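Why Does Tape Stick to Everything Except the Thing You Want?
57 shares | 5 comments

Every workbench has a few small things on it that somebody will need in a hurry. Tape, clamps, a stapler. They all do the same job: they hold stuff to other stuff. They just have very different ideas about how.

Start with tape. One side is coated in a glue that never fully dries. Scientists call it pressure-sensitive, meaning it wakes up when you push on it. (So do little brothers.) Press the tape down and the soft glue squishes into bumps too tiny to see. Dust fills those bumps up first, so tape on a dusty box gives up and curls off overnight. 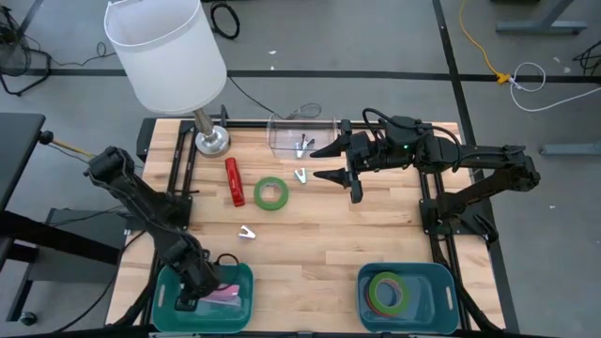

A spring clamp uses no glue at all. Squeeze the handles and the spring inside bends. Springs hate being bent. Let go, and the spring tries to get back to its old shape, and whatever is between the jaws gets pinched until you squeeze again. Your finger counts as "whatever." Ask me how I know.

Clamps are for waiting. If you glue two pieces of wood together, the glue needs time, and you have better things to do than stand there holding them until supper. Tape can help with light things such as paper.

Then there are staples, which are for people who have made up their minds. A staple starts out as a wire bridge with two legs. Push down on the stapler and a thin blade shoves one staple off the end of the row. The legs go through the paper, hit a small metal plate with grooves in it, and curl inward. Done. The paper now has holes in it forever.

If your class owns more than one stapler, give each one a name or a number. You'll still lose them, but you'll know which one you lost.

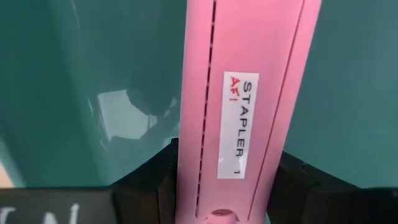
Try It Yourself

Cut two strips of paper. Overlap the ends and join them with tape. Make another pair and use one staple. Pull each pair slowly until something rips. Look at what ripped: was it the paper, or the thing holding it?

Write down your guess before you pull. Changing it afterward is cheating, even in pencil.

Comments

Jayanthi Mudaliar: We did this at the kitchen table. The paper tore right next to the staple and my son wants it known that he guessed that.

Meinir Yorath: You left out glue sticks. My daughter is outraged.

Jayanthi Mudaliar: Does masking tape count as tape? Asking for a seven year old who says no.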